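Lougher Guest House Group
Equipment and Capital Spending Meeting, September
Minutes as taken by the secretary, corrected once

Present: Huw Ifans (chair), the operations manager, the head of housekeeping, the bookkeeper, the secretary. Apologies from the Pilstead site manager, who sent a two-page note and asked that it be read out in full. It was summarized.

1. Previous minutes
Accepted, after the bookkeeper had "the toaster disaster" changed to "the toaster purchase."

2. Room-tidying robot: lease or buy
The operations manager reported on the two quotes. Postovus offers a two-armed unit on a 36-month lease, service included, with the hands treated as a consumable. The bookkeeper asked what it means for a hand to be a consumable. It means we pay for them. The price is $300 per finger assembly, and the quote is silent on how many a year we should expect to get through.

Beraten will sell outright, with a year's warranty and a training day for up to 11 staff. The chair pointed out that we do not have 11 staff at Pilstead unless we include the gardener. Head of housekeeping would like the gardener included.

There was a long discussion of what the machine would be for. The Postovus brochure talks about "whole-room turnover." Housekeeping's view is that the whole room is a matter for another decade and that the money should be judged on floor litter alone: bottles, snack wrappers, paper bags, whatever guests drop within reach of a bin and leave there. Bending down is what wears people out. Agreed that floor litter is the job we are costing.

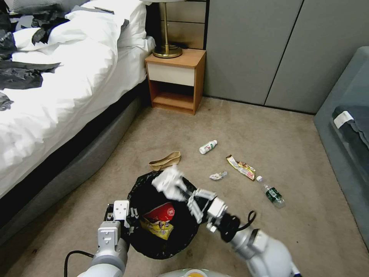
The bookkeeper wanted to know how the savings had been worked out. The operations manager had allowed 40 minutes of staff time per day per site. Housekeeping thought this was generous, given that somebody would have to move the thing from room to room, and the elevator at Pilstead has opinions about weight. Figure to be reworked with moving time included.

Clothes on beds were raised. Both suppliers were asked whether the unit can tell a guest's shirt from something to be thrown away. Postovus replied that items can be "excluded by zone." Beraten replied with a link to its home page. Agreed that anything on a bed or a seat is out of bounds in any contract we sign, and that the words "any contract" be underlined in the file copy.

3. Bins and liners
Housekeeping asked that open-top bins with black liners be made standard before any robot arrives. The present mix includes pedal bins, swing lids and one wicker object nobody will own up to ordering. Cost for both sites is $1,000, liners extra. Approved without argument, a first for this item.

4. Charging and storage
The linen closet on the second floor was proposed. Housekeeping asked where the linen would go. Deferred.

The note from Pilstead offered the old phone booth in the lobby. The chair asked for measurements before anyone got attached to the idea.

5. Insurance
Our broker wants to know if the machine will work with guests present. The answer is no. The broker wants this in writing and would like to see the operating instructions, as would we.

6. Actions
Operations manager: get a yearly figure for replacement hands out of Postovus. Ask Beraten the clothes question again, by telephone.
Bookkeeper: rework savings, and show lease and purchase side by side on one sheet of paper in a readable type size.
Head of housekeeping: order bins. Find a new home for the wicker one.
Huw Ifans: measure the phone booth.

7. Any other business
The coffee machine. Held over to the next meeting, where it will be item 1.

Meeting closed at 4:50 p.m.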